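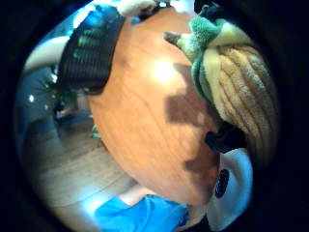
*Wood grain under the light.*

**The Profile of Mr. Bakos**

The Office of Community Profiles at Grinddale received the completed questionnaire of Miklós Bakos on February 25, 2015, and entered it as file 3139. The questionnaire had twelve items. Mr. Bakos had answered eleven of them in a single word each, and under the twelfth, "Please describe your path to success," he had written: "By bus."

It was the practice of the Office to return such forms. Aurélien Riviere, the senior interviewer, was instructed instead to call on the subject in person, the profile having already been promised to the printer.

Mr. Bakos received him in the back room of Prillero, the shoe repair business he had operated on Betby Street for most of his adult life. He was asked to begin at the beginning.

"Which one?" said Mr. Bakos.

The interviewer explained that the place of birth was customary. Mr. Bakos replied that he had been born in a village that had since changed its name, that his mother had taken him out of it at the age of four, and that he remembered from it one dog and the sound of a pump. He had been raised in Løken by an aunt who mended harness. He had come to Grinddale to deliver a pair of boots to a man who turned out to have moved away, and he had missed the bus home.

"And you saw an opportunity," said Mr. Riviere, writing.

"I saw that it was raining."

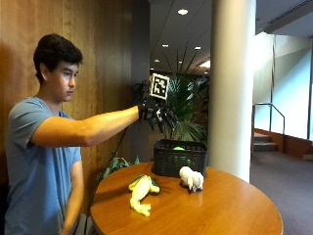

The Office required that every profile contain one obstacle overcome, and Mr. Riviere now asked for it. Mr. Bakos considered the matter for some time. He said that in his second October the rent had gone up, and he had sold his aunt's table to pay it. He was asked to describe the table. It had been round, he said, honey-brown with a darker rim, and polished so that the lamp showed in it. His aunt used to stand on one side with her arm straight out in front of her at the height of the shoulder, measuring a strap against herself, and he would sit across from her and do his sums. He had been paid 570 for it. The rent was 1000. The landlord had taken the 570 and had never mentioned the rest.

Mr. Riviere asked whether he had ever tried to buy it back. Mr. Bakos said that he had seen it once, years later, in the window of a dealer, marked at 2000. He had gone in. There was a young couple looking at it, and the woman had put her hand flat on the wood. He had asked the dealer for the time and left.

"Would you call that a regret?" said Mr. Riviere. The form provided a space.

"What do other people put?"

"Most leave it blank."

Mr. Bakos said that he would do the same. He then asked to see the interviewer's left shoe, and kept it for twenty minutes. The Office has no category for this, and the visit was recorded as having run long.

The profile was published in the spring at half the usual length. Under "path to success" the original answer was allowed to stand.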